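The Bread That Keeps Flaststead Up at Night

At 2:30 in the morning the only lit window on the main street of Flaststead belongs to the bakery. The ovens at Charpentier go on at midnight, and by the time the first trucks pass through on their way to the highway, 146 loaves of rye are on the racks. Most of them are already spoken for.

The town has baked rye for as long as it has had a mill. Wheat never did well in the low fields along the Tronent, where the ground stays wet into May, so farmers planted what would grow. Their families ate dark bread and saved white flour for weddings and for company. For a long stretch after the mill closed, rye nearly went away. The grocery store stocked soft sandwich bread, and the old starters were thrown out or left to dry up in the back of the refrigerator.

Charpentier opened in a former shoe store with one deck oven and a recipe copied from the back of a church cookbook. The recipe was not very good. It called for molasses, coffee and a packet of yeast, and it made a sweet, heavy loaf that went stale in two days. The bakery sold it for most of a year. Then a customer came in with a jar of gray paste from a farmhouse kitchen in Ikby, eleven miles up the river, and asked if they would like to try it.

That starter is still in use. It is fed twice a day with whole rye flour and water, and it smells like apples that have been in a bowl a little too long. The bakers keep some in the cooler and another batch in a freezer at a house across town.

Rye does not behave like wheat. There is little gluten to speak of, so kneading does nothing useful. The dough is closer to wet cement, and it is scooped into pans with wet hands and smoothed over with a spatula. What holds it together is starch, and what protects the starch is acid. If the starter is weak, the middle of the loaf turns to glue. The bakery has lost whole batches that way, usually in July, when the back room gets hot and the sour moves faster than the schedule does.

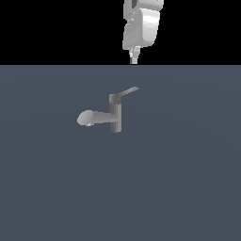 The basic loaf has four ingredients: rye flour, water, starter and salt. A second version adds cracked rye that has been soaked overnight, along with caraway and sunflower seeds. Both go into a very hot oven for the first 20 minutes, then stay in at a much lower heat until the crust is nearly black. After that they have to wait. Rye cut warm will gum up the knife and taste of very little. The bakery will not sell a loaf until the day after it is baked, and this is still the most common argument at the counter.

People in town have strong ideas about what goes on top. Salted butter is the minimum. In Ikby it is smoked trout and raw onion. Further down the Tronent they like it with farmer cheese and a spoonful of plum jam, and they will tell you the trout people are wrong. A day-old heel, fried in bacon fat and eaten standing up, has supporters on both sides.

The fall rye supper brings all of this into one room. It is held in the Flaststead grange hall in October, and last year 157 people bought tickets. The menu is short. There is split pea soup, pickled beets, sausage, a long table of bread and a dessert made by layering toasted rye crumbs with whipped cream and stewed apples. The crumbs are fried in butter and brown sugar until they smell like toffee. The apple dessert ran out before the back tables were called, and there were complaints about it well into November.

Demand has changed what local farmers plant. Three of them now grow rye for the bakery, and one has put up a small stone mill in a machine shed. The flour comes in paper sacks, still slightly warm if you pick it up early. It varies more than flour from a large mill. A dry summer makes it thirsty, and the bakers add water by feel until the first few batches come out right.

Charpentier has been asked to bake for stores in the city. One chain wanted 1,000 loaves a week, sliced and bagged. The bakery said no. Slicing shortens the life of the bread, and the oven could not have kept up in any case. A second oven is on order, a used one, and it will mean taking out the wall where the shoe racks used to hang.

Loaves go on sale at 7 a.m. The seeded ones are usually gone by 9. The plain rye lasts until lunch, and it keeps for a week on the counter, cut side down on a board, with a cloth over it.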